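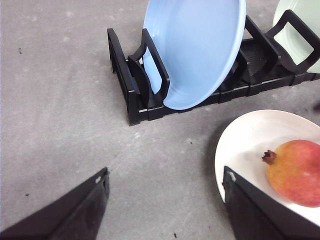
The rack on the gray counter, with the blue bowl in it and a white plate lying flat.

INVENTORY OF THE KITCHEN AT TRETILLEY

The procedure for a contested kitchen is the same as for an uncontested one, except that two copies are made. Gladys Valderrama had brought carbon paper for the purpose. She had worked for Riro, the estate clearance firm, long enough to own her own clipboard, and she set it on the windowsill, squared it to the edge, and wrote the address and the word KITCHEN at the top of the first sheet.

The job number was 582. The client was recorded as Yaneth Nina, niece. The other party was a cousin who lived abroad and communicated through a lawyer, and who had asked that nothing be moved before it was listed.

Yaneth Nina sat in the doorway on a step stool. She was within her rights to attend.

"Do you list everything?" she asked.

"Everything that isn't fixed to the wall."

"The spoons?"

"By type."

The cupboards took until eleven. The contents were ordinary and were stored by weight, heaviest at the bottom, which made the work quick. There was a fish kettle with a lid that belonged to another fish kettle. There were 8 jam jars without jam, and a drawer in which string had been sorted by length. Gladys entered the string as one lot. The spoons came to three types.

She did the counter last. The rack stood at a diagonal to it. A rack is generally placed parallel to the wall or to the sink, and this one was parallel to nothing. She made a note of it, although the form had no column for angle.

"He turned it like that," said Yaneth Nina. "My uncle did. He said he could reach both ends from the chair."

Gladys wrote: Rack, dish, black plastic, one. Then she wrote: Bowl, light blue, one, in rack. Plate, pale green, one, in rack. Plate, white, one, on counter.

She drew a line under this and stopped. The form required a condition and a set number for every piece of tableware. The set number allowed matching items to be awarded together, and a piece with no set was marked with a zero. She went back to the dresser sheet. No blue had been listed there, and no green. The dresser held a white service for 6, complete, wrapped in newspaper.

"These three don't go with the others," she said.

"No. They go with each other."

"They're different colors."

"I know what color they are," said Yaneth Nina.

Gladys waited. It was her experience that a statement from a family member took less time if it was not encouraged.

"The blue was his. He ate everything out of it, soup, toast, a pork chop once. The green one was my aunt's, from before they were married. She worked in the canteen at Sriwong, the cannery, and when it closed they let the women take what they wanted. She took one plate. She could have had a crate of them." Yaneth Nina moved her feet to the lower tread of the stool. "And the white one was for whoever came."

"One guest."

"They never had two. If two people came, one of them had to wait."

Gladys considered the space on the form. The remarks column was an inch wide. She wrote, Used together, per niece, and initialed it.

The condition of a plate is found by eye and then by ear. The plate is held at the center of its underside on three fingertips, and the rim is struck lightly with a knuckle. A sound plate rings. A cracked plate gives a flat note, even where the crack cannot be seen. Gladys did the white one first. It rang. She put it back in the position in which she had found it, to the nearest half inch, and turned to the rack.

"Could you leave those two?" said Yaneth Nina.

"I have to lift them to grade them."

"You could grade them from there."

This was correct in a limited sense. The code permitted a visual grade where an item was inaccessible, as with a chandelier or something at the bottom of a well. Gladys looked at the bowl. Its underside was toward her, smooth and broad, and it leaned on the holder at its left. There was nothing inaccessible about it.

"What is the objection?" she asked.

"He washed them on the Saturday," said Yaneth Nina. "In the morning. He put the bowl in, and he put her plate down at the far end, where it always went. Then he went to lie down. So that's how he left them. It's the last thing he did that's still the way he did it. The bed's been stripped. The coat's gone to the cleaner. I put the chair back under the table myself without thinking about it, and I could have bitten my hand."

"And the white plate?"

"That was mine. I'd had lunch here on the Friday. I suppose he didn't get it as far as the rack."

Gladys turned over a sheet to see what was on the back of it. It was blank, as she had known it would be.

She had once spent 4 days in a house where a dispute had arisen over a coal scuttle. Both brothers had wanted it and neither burned coal. Riro had sent her back twice to measure it. In the end it was awarded to the elder, who left it on the front path when he drove away, and it was there the following winter with a rim of ice in it. She did not draw a conclusion from this. She had noticed only that the scuttle had been graded three times, and that the grade had gone down each time from handling.

"There's a clause," she said. "Items may be recorded in place if lifting would alter the arrangement and the arrangement is material."

"Material to what?"

"It doesn't say. It was put in for clocks."

She took the tape measure from her apron. She measured from the wall to the near end of the rack, and from the wall to the far end, and from the front of the counter to both. She wrote down four figures. From these the angle could be worked out by anybody with a pencil, and the rack put back at it, in this kitchen or another one. She measured the distance from the rack to the white plate. She took the position of the bowl by the slots, counting from the left, and the position of the green plate in the same way, and drew both on the carbon so that the cousin's lawyer would have them too.

Yaneth Nina had come in from the doorway and was standing at her elbow.

"You've drawn it very well," she said.

"It's a diagram."

In the column for condition Gladys wrote, Sound, seen in place. For the set number she looked at the three lines for some time. The last number used had been nineteen, for the string. She wrote twenty beside the bowl, twenty beside the green plate and twenty beside the white.

"What does that do?" asked Yaneth Nina.

"They can't be split. Whoever gets one gets all three." She wrote twenty beside the rack as well. "He'll want the silver. They generally do, from abroad. If he asks for these he has to pay carriage on a dish rack."

A car went by in the lane, slowly, and did not stop. It would be the van from Kindness, the charity shop, looking for the gate. They had been told two o'clock and it was not yet noon.

Gladys separated the copies, gave the lower one to Yaneth Nina and showed her where to sign. Then she picked up the clipboard and asked which door was the pantry.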